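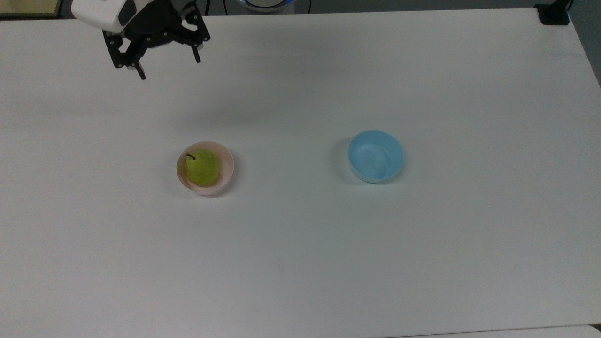
The pear task on our bench at Drosham, from the head-height camera.

Fivar releases Ekby, a training method that teaches a robot arm to move objects from a handful of demonstrations

DROSHAM, January 15, 2020. I've been wanting to write this one for months! Today my lab, Fivar, is putting out the first results from Ekby, our method for teaching an arm simple pick-and-place work, and I'm pretty thrilled with where we landed.

The short version goes like this. A person guides the arm through a job 5 times, say, moving a pear from one bowl to another. Ekby takes those runs, works out which parts of the motion matter (the approach, the grip, the letting go) and fills in the rest on its own. Our older method, Sjögren, wanted 37 demonstrations before it would do anything I'd show a visitor, and I can tell you that guiding an arm 37 times in a row is a long afternoon.

We ran 600 trials with the new method, shifting the bowls between runs and swapping which one was the target. Ekby finished 483 of them with the fruit in the right bowl and no help from us. Most of the misses came down to grip: the fingers closed too high on the narrow end of the pear and it slid out. I love that pear for exactly this reason, by the way. A ball is easy, but a pear leans, and it leans a new way each time you set it down.

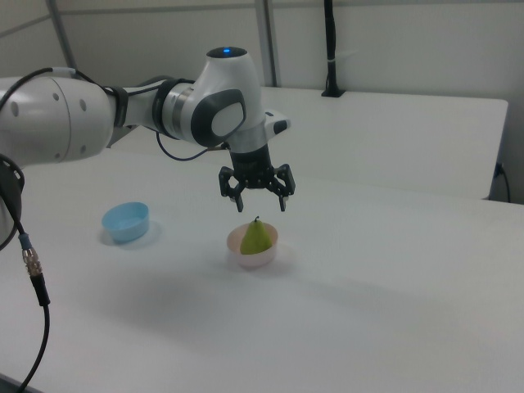
Does Ekby need a special robot?
Any arm with a two-finger gripper and a camera view of the table should do, though so far we've only tested it on our own setup.

What I like best is how little fuss there is when we change the job. Swap the bowls for a tray, record 5 new runs, go get a coffee, and the arm is usually ready to try by the time you're back (the training itself runs on one ordinary desktop machine under my desk). We're still bad at anything see-through or shiny, and stacked objects are a mess, so that's the next stretch of work.

The full write-up, with every failed trial listed next to the good ones, is up on the Fivar site now. The code follows later in January, once I've cleaned up my comments.

Press and research questions: please use the contact form on the Fivar site and put "Ekby" in the subject line.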